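**Bandgate publie la version 2 de Rusu, son planificateur de tri pour cellules à deux bras**

*Communiqué de presse, février*

Bandgate annonce la disponibilité de Rusu 2, logiciel de perception et de planification destiné aux cellules de tri bimanuelles. Cette version remplace le séquenceur fixe de la précédente par un planificateur qui réévalue l'ordre des prises après chaque dépose. Elle est proposée aux intégrateurs sous licence par poste, avec un environnement de simulation et les outils de calibration.

Rusu traite les objets déformables de petite taille : sachets, étuis souples, films pliés. Le module de perception segmente la surface de travail, estime pour chaque objet une enveloppe et une liste ordonnée de points de prise, puis transmet le tout au planificateur. Celui-ci affecte chaque objet à un bras et à un bac de destination. Les volumes balayés par les deux bras sont comparés avant l'exécution ; en cas de recouvrement, la trajectoire la moins prioritaire est retardée ou recalculée.
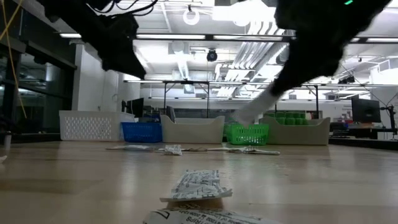
Le module de perception a été réécrit pour les emballages souples imprimés, catégorie dans laquelle la version 1 produisait le plus de segmentations erronées. Le modèle précédent s'appuyait sur les contrastes d'impression et scindait fréquemment un même objet en plusieurs régions. Un sachet blanc froissé, couvert de petits caractères noirs et dont le bord se relève, posé sur un plateau brillant où se reflètent les éclairages, cumule les difficultés visées. Rusu 2 estime la géométrie du contour avant d'exploiter la texture, et traite les reflets verticaux du plateau comme une classe distincte. Les bacs sont modélisés séparément : les paniers ajourés, comme le blanc, le bleu et le vert alignés au fond du plateau, reçoivent un volume de collision plein, alors que le creux en façade d'un bac à parois pleines est conservé dans le modèle.

« Le point de prise dépend du pli, et le pli change dès que l'on touche l'objet. Nous avons donc réduit la durée de validité d'une estimation à 800 millisecondes. Passé ce délai, le planificateur en demande une nouvelle », précise Joris Koster, responsable de la perception chez Bandgate.

Le jeu de validation interne comprend 1175 séquences annotées, réparties entre prises isolées, prises en contact et objets partiellement superposés. Il est livré avec le simulateur. Les intégrateurs peuvent y ajouter leurs propres séquences et relancer l'ensemble des tests en ligne de commande.

L'interface de contrôle fonctionne à 500 Hz et reste compatible avec les pilotes écrits pour la version 1. Les fichiers de configuration des bacs doivent en revanche être convertis ; un utilitaire est fourni à cet effet. Le format de journal est désormais commun à la simulation et à la cellule réelle.

Laltetti, intégrateur, a évalué la version préliminaire. « La relecture d'un journal de cellule dans le simulateur nous a permis d'isoler les erreurs d'affectation sans immobiliser l'installation », indique Luuk Jacobs, ingénieur logiciel chez Laltetti.

Rusu 2 ne prend pas en charge les emballages transparents. Un module dédié est en développement avec Trarnico.

**Disponibilité**

- Licence par poste, simulateur inclus
- Migration sans frais pour les détenteurs d'une licence de version 1 sous maintenance
- Documentation en français et en anglais

**Contact presse :** service communication de Bandgate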